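Thu 28 April

Hi everybody, and what a weekend of softball that was! I drove home from Hudar on Sunday night with mustard on my sleeve and no voice left, so if this item reads a little hoarse, you know why.

We split the doubleheader. The first game got away from us in the fifth, when Hudar strung together four singles and a walk and we threw the ball to pretty much every base except the right one. Then the girls sat on the grass behind the dugout, ate orange slices, and came out for the second game looking like a different team. We won it on a bunt! I've been begging for more bunts all spring (ask anyone who sits near me), and there it was, a little dribbler up the third base line with the runner already halfway home.
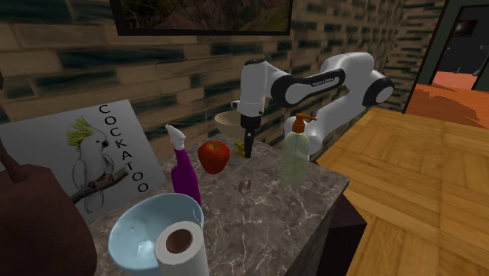 *Reaching down with a little something yellow at its fingers.*

Attendance for the two games together was 1,819, and a good chunk of that was our side. The student section brought a drum. I have mixed feelings about the drum.

Now, the academic side, which doesn't get enough space in this newsletter and that's my fault. The spring honor roll came out and our infield is all over it. Our shortstop is finishing a double major in nursing and Spanish and still takes extra grounders before breakfast. I could barely find my shoes before breakfast at that age. The pitchers did well too, and the team study hall on the bus seems to be sticking, even on the long ride to Tuvton, when everyone would rather sleep.
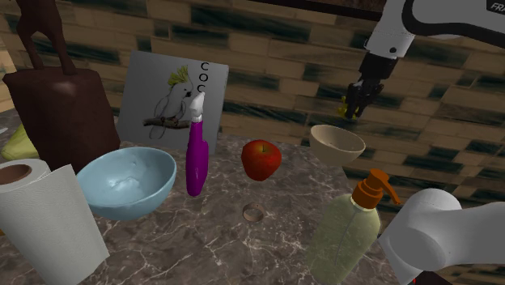

A reader in Trolel wrote in to say the bus study hall is a fine idea but the departure times are too early, and couldn't we leave after lunch for the Tuvton games? I passed it along. The trouble is warmups, which start 2 hours before first pitch, and Tuvton won't budge on the evening slot. I do like the idea of lunch, though.

Home stretch, then. We have Ban at our place next, and they hit the ball a mile, so I'd expect the outfield to be playing deep. The bleachers hold 400 and they've been filling up early for Ban. Bring a cushion, the metal is cold until the sun gets over the scoreboard.

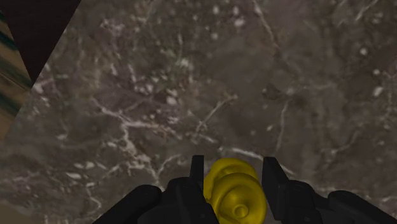
Do I need a ticket for the Ban game if I already have a season pass?

Your pass gets you in, but show up 45 minutes early if you want a seat behind home plate.

Last bit of news: the summer camp for younger players is back in August, with mornings for hitting and afternoons for fielding. Sign-up sheets will be at the snack stand during the Ban game, next to the popcorn. If your kid pitches, write that on the sheet, we're always short on catchers and I need to know how many to line up. See you at the field!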